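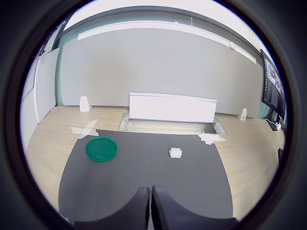
Skosport cell: floor setup and upkeep, Nivaston

The Skosport cell does pick-and-place work at floor level. It consists of one arm with a two-finger gripper and a wide-angle camera at the wrist, a mat as the work surface, and whatever objects are on the day's list. These notes go with the gallery and cover the mat, the fingers, the camera and the checks between runs. Setup is by Eckhard Diekmann, upkeep by Nusrat Naqvi. Questions about the Ueda controller go to Eckhard.

We use this site's cookies to remember your display settings and count visits. Accept all / Manage preferences

Mat
Dark gray, laid directly on the wood floor. The first mat was a lighter color and the pale objects were hard to segment against it. White block on dark gray gives no trouble.
White tape at the back edge, crossed on the left and patched at the right rear corner. The floor trough is just behind that corner. Run the tape onto bare wood, never onto the metal edge of the trough, where it lifts within a day.
Lift and relay the mat when a ridge shows under side light. Smoothing it by hand moves the ridge toward the tape and makes it worse.

Floor trough
The cover panel flips up and stands vertical. It can be up or down during a run, but it has to stay the same for a whole session. With the cover up, its white face overexposes in the wrist view. Lock the exposure on the mat before starting.
Cables from the monitor side stay off the mat.

Gripper fingers
Fingers matte black, rounded at the tips. Both show at the bottom of the wrist view with a narrow gap between them. That gap is the quickest alignment check available: bring up the live view, command the half-closed position and compare it with the saved reference.
If one finger sits higher than the other, loosen the clamp screws, seat both fingers against the stop and retighten in turns. The old set was replaced after 1,806 grasps, when the left tip had worn flat enough to slide under thin parts and not close on them.
Wipe the tips with a dry cloth. Solvent takes the matte surface off and the shiny patch shows in the camera.

Test objects
Round green plastic lid and a small white block. The lid is shallow with a raised rim, and the approach is set for the rim. A descent to the center of the disc fails on closing.
Place the two apart, with open mat around each. The minimum spacing in the current program is 70 mm. Below that the outer face of one finger can push the neighbor.

Camera
Wide lens, circular image with a black border. Straight lines bow toward the rim, so floor planks and wall edges are no use for judging level. Calibrate with the printed board flat on the mat and take 37 views, with a good share of them near the edge of the circle.
The lens is cleaned before calibration and then left alone until the next one – a touched focus ring means doing the whole set again.

Height check
Zero is taken on the mat, not on the bare floor. Touch off at the four corners and at the center. Nusrat logs the five values in the cell book. A spread of up to 58 hundredths of a millimeter is accepted; beyond that, relay the mat and repeat.

Between runs
Tape pressed down, objects back in their start positions, fingers open. Jog the wrist through its full turn once at low speed and watch the cable at the clamp. The clamp was moved in February after the jacket began to rub, and the new position is marked with paint pen on the bracket.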